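3.2 Setup and collection

Pick-up runs were done in the lounge corner of the mock flat, same corner for both teams in the course. Gripper is a two-finger parallel type, camera sits at the wrist and looks out past the fingertips. We log the wrist view only. The overhead camera was dropped after the first week – too much glare and the sync kept slipping.

Each team drove the arm by hand controller and recorded 210 runs. Runs under 32 frames were thrown out, mostly false starts. Teams used the Duvik logger, which saves the gripper width along with every frame. The Sokol script then cuts the runs at the point where the fingers begin to close. Labels were checked by the other team, not the one that drove.

The main trouble was background. A lot of every frame is plain wall, pale on pale with the floor, and the model had little to hold on to. The dark strip at the foot of the wall ended up being the best line for judging tilt. Small marks on the wall were left alone, no cleaning or retouching. Colour was not corrected either, so the greenish cast stays in teh data.
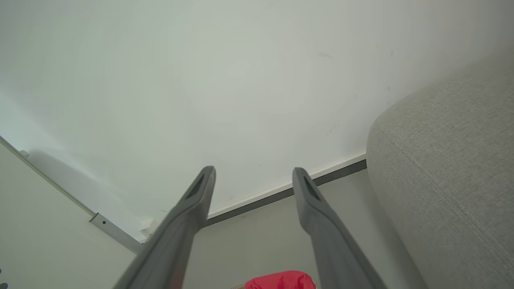
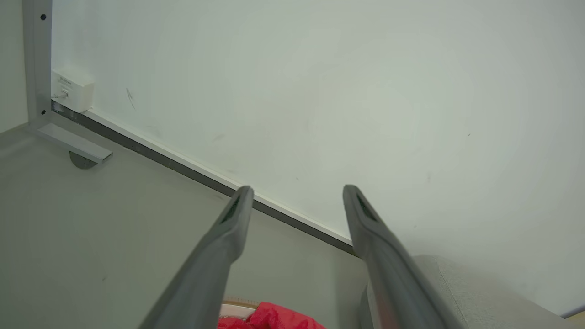 Figure 4. Wrist views from the lounge corner, fingers apart. Red item at the bottom edge between the fingers, grey upholstery to the right.

3.3 Training

Started from the Astier base weights, last two layers opened up. Ran 3,000 steps for the first team and the same for the second, then one joint run on both sets. Batch size had to be cut in half as the lab machine ran out of memory on Sunday night and took the queue down with it.

Crops were random but always kept the bottom third of the frame. Early on we cropped from the centre and lost the object in a lot of samples – loss looked fine, grasps were poor. Switching the crop helped more then any change to the learning rate. Flips were not used. The Florkeo baseline was trained on the same split with its default settings, results in Section 4.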